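Chapter 17: When Neighbours Fall Out Over Trade

Suppose Plindside puts a duty on every bolt of cloth that comes over the water from Rilla, and Rilla, quite understandably, feels hard done by. In this chapter we'll take our time over what a smaller country can do about it, and whether it should.
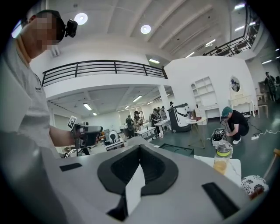
A reader of our last edition wrote that retaliation had always seemed to her like burning your own shed to spite the fellow next door. It's a fair worry, and we'll come back to it in section 2, once we've looked at how a panel weighs up harm.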